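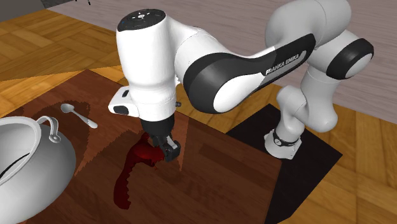
Flerkora DL-2 Drip Zone Kit

Pressure-compensating dripline kit for planting beds, hedges and foundation borders

The DL-2 is a complete drip zone for one valve. It contains the control zone assembly, dripline, fittings and staples needed to convert a spray zone or build a new one. It is intended for shrub beds, perennial borders, hedges and vegetable rows. It is not rated for turf and should not be buried under a lawn.

The kit is supplied in two lengths. The 300 ft version suits most residential beds. The 600 ft version is for long hedges and for small commercial frontages where the supply line can be brought in near the middle of the run. Both versions use the same control zone assembly, so a short kit can be extended later with loose coil up to the limits given under Layout.

What is in the carton

Control zone assembly, pre-assembled and pressure tested: inlet union, 24 V AC valve, screen filter, pressure regulator, outlet adapter
Dripline coil, brown, with internal emitters
Barbed tees, elbows and couplings
Flush caps, 2
Air relief valve, 1
Wire staples
Installation sheet and zone label

A valve box, wire connectors and a controller are not included. The solenoid works with any controller that has a standard 24 V AC output. Battery controllers need a DC latching solenoid, ordered separately.

Dripline

The tubing is polyethylene with a UV-stabilized outer layer. Emitters are bonded to the inside wall during extrusion and have no external parts to snag on a rake or a planting spade. Each emitter has a diaphragm that holds its output steady across the working pressure range, so plants at the far end of the line get the same rate as plants next to the valve. A check feature closes the emitter when line pressure drops. This limits low-point drainage on sloped beds and keeps the line charged between cycles.

The coil should be unrolled, not pulled off sideways. In cold weather, leave it in the sun for an hour before laying. Tubing that has kinked will not recover its full bore. Cut the kink out and join the ends with a coupling.

Filter and regulator

The filter is a stainless screen in a threaded housing. It can be removed by hand with the supply shut off. Rinse it under a tap from the clean side. If it does not come clean, replace it. Do not use a wire brush.

The regulator sits downstream of the filter and is preset. It has no adjustment. On properties with high street pressure it should not be used as the only means of pressure control; fit a main regulator at the point of connection first. Flow below the regulator's minimum will let the outlet pressure creep up, so very short zones should be combined.

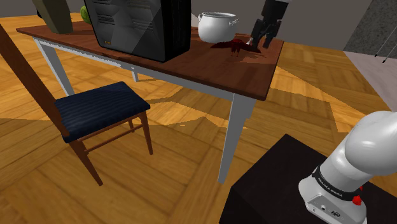
Layout

Run parallel rows along the long side of the bed and connect them at both ends with a header. Keep the outer row 2 to 4 inches from paving or edging. On clay, rows can be spaced farther apart than on sand. The installation sheet gives row spacing for three soil classes.

On slopes, lay rows across the fall and place the rows in the lower third of the bed farther apart than those above. Install the air relief valve at the highest point of the zone, in a small box with gravel under it. Flush caps go at the low points farthest from the inlet.

A single zone must not exceed 600 ft of dripline in total. No individual lateral should be longer than 300 ft measured from the header. For anything larger, use a second control zone assembly. Do not increase the pressure to make up for excess length.

Cover the line with mulch after the zone has been flushed and run once. Two inches is enough. Line left exposed will work, but it moves with temperature and tends to lift its staples by late summer.

Installation outline

1. Shut off the supply and relieve pressure at the lowest outlet.
2. Set the valve box on gravel and fit the control zone assembly with the flow arrow pointing toward the bed.
3. Wire the solenoid using waterproof connectors. Leave a loop of slack wire in the box.
4. Lay the header and rows. Staple at regular intervals and on both sides of every tee.
5. Leave the flush ends open. Run the zone until the water is clear.

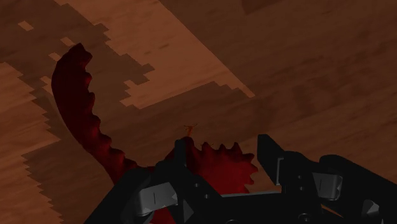
6. Close the flush caps, run the zone again and walk the rows. Check each barbed joint.
7. Set the program at the controller and write the zone number on the label inside the box lid.

Backflow

A backflow preventer is required on any irrigation line connected to drinking water. The type and position are set by local code. The control zone assembly has no backflow device built in, and the valve does not count as one.

Maintenance

Clean the filter at the start of the season and again in July. Open the flush caps at the same visits. If a row is wet near the header and dry beyond it, look for a kink or a cut before suspecting the emitters. For winter, drain the zone or blow it out with the regulator removed and the air pressure kept low.

Compatible parts

Homard flush valve, automatic, replaces the manual cap
Idis soil moisture sensor, wired in series with the common
Asante DC latching solenoid, for battery controllers
Loose dripline coil, brown — sold by the coil only

Ordering and support

Part number for the 300 ft kit is 2587-A; for the 600 ft kit, 2587-B. Trade accounts are handled by Augustina Yakubu. For layout questions, send a dimensioned sketch of the bed with the static pressure and the pipe size at the point of connection to Kofi Abugri in technical support. Sketches without a pressure reading will be returned.

Page revised 11 December 2022. Replaces the earlier sheet, which listed the air relief valve as optional.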